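Vatus Plant Mister, one winter on

I bought the Vatus mister in September, on a day when I was feeling optimistic about myself and about ferns. It cost more than a bottle with a trigger on top ought to cost. The box had a linen ribbon around it. I kept the ribbon, which tells you what sort of customer I am.

The job of a mister is to make small drops. The one from the hardware store, which I had used for years, makes large drops and one long dribble down your sleeve. The Vatus makes proper fog. You squeeze once and it keeps going for a second or two after you let go, like a guest who has put on his coat and thought of another story. The first week I misted everything, including a lamp.

It holds 500 ml, and full it is heavy enough that you notice it by the fourth pot. Half full is better for the wrist. The glass is thick and has survived one fall onto a rug and one onto a slipper with a foot in it. The nozzle twists from fog to jet, and the jet is good for knocking dust off a rubber plant or settling an argument with the cat.

Now for the nozzle. We have hard water here, and by the time the heating went on mine had begun to spit to the left. The leaflet says to soak it in vinegar overnight. I did, and it spat to the left smelling of salad. A second soak fixed it. Piyumi Biswas, who runs our plant swap and owns the same bottle, uses rainwater and has had no trouble at all, and she mentions this often.

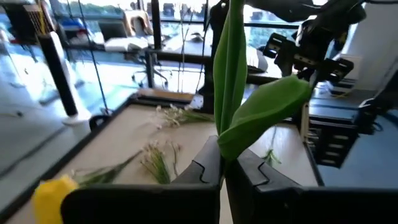
A cutting with two leaves, one of them folded.

Does misting do any good? Selvaraj Samarakoon, who sold me most of my plants, thinks it is a hobby for the owner with no effect on the pot. He puts his on trays of wet gravel and goes away for the weekend. I suspect he is right about the big plants. For cuttings under a cover I still like a light fog in the morning – the big drops from my old bottle used to flatten anything small, and the Vatus leaves it standing.

I tried two others for comparison. The Dular is plastic, weighs nothing, and fogs nearly as well for a third of the price. Its trigger squeaks. You may find you can live with a squeak. The Charvát is brass and very handsome, and takes two hands and some moral effort to pump. I gave it back to Dalal Bataineh, who keeps it on a shelf next to a clock that doesn't run.

Spare parts are the one place the Vatus earns its ribbon. A new nozzle arrived in a padded envelope with a washer I hadn't asked for, and it went on without tools. The Dular people never answered my email.

If you have over 50 plants, get a pump sprayer and stop reading reviews. If you have 14, as I do, and soft water, the Vatus is a pleasure. With hard water, buy the Dular and some earplugs.

Four stars. It would have been five before the vinegar.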